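4.2 Loose cushions and the order of the sitting area

The second group of entries in the Brirnstead household record concerns loose cushions. We treat them apart from fixed upholstery and from bedding, as they belong to neither. A loose cushion has no agreed place of its own. It is moved by whoever sits down, it travels between seats, and when a room is put in order it must be assigned a position again. Of the 249 entries coded for this section, the greater part describe the same short task, in which cushions are lifted, turned and set back against an upholstered seat.

Earlier work by Tlapale on the Feltgate flats divided sitting-room tasks into clearing, wiping and dressing. Clearing removes what does not belong, wiping deals with surfaces, and dressing returns soft goods to a presentable state. We keep these terms, with one change. In the Feltgate scheme a cushion on the floor was counted under clearing and a cushion on a seat under dressing. Our coders found the division hard to apply, as a single cushion could pass from one class to the other within the same visit. All handling of cushions is therefore entered here as dressing, wherever the cushion lay at the start.

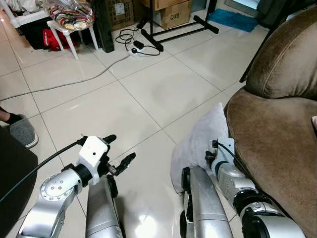

The material of the seat affects how the task is carried out. On smooth leather or vinyl a cushion tends to slide, and householders in the Dondell interviews spoke of wedging it into a corner. Velvety covers hold a cushion more firmly but show the marks of handling, and several respondents said that they brushed the pile with the flat of the hand once the cushions were in place. Hard floors were mentioned less often than we had expected. Where they were mentioned, it was in connection with dust, and with the wish to keep pale fabrics off the tiles.

Shape matters as well. A straight sofa offers two ends and a middle, and most households used the ends. A tub chair has a single continuous back, so that cushions placed in it lean upon one another and the removal of one disturbs the rest. Respondents who owned such chairs were more likely to say that they kept too many cushions in them, and also more likely to say that they did not intend to change this.

Figure 7. Dressing a tub-shaped armchair with loose cushions: a light grey cushion held by one corner, with a pink cushion and a second grey one in the same seat.

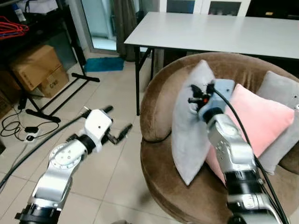
Colour was the most common ground on which respondents explained their arrangements. The usual practice was to put the plainer cushions at the back and a single brighter one in front, although a minority preferred the reverse and described the bright cushion as something to be glimpsed. We found no link between these preferences and the size of the room.

The manner of lifting was coded in three classes: by the corner, by the edge, and by the body of the cushion with both hands. Lifting by the corner was generally reported for small, square cushions. Tang's classification combines the first two classes. We have kept them separate, for a corner lift leaves the filling to settle towards the opposite side, and respondents frequently mentioned shaking or patting the cushion afterwards. Entries in which the manner of lifting could not be established were left uncoded and do not appear in the comparison by seat type in Section 4.3.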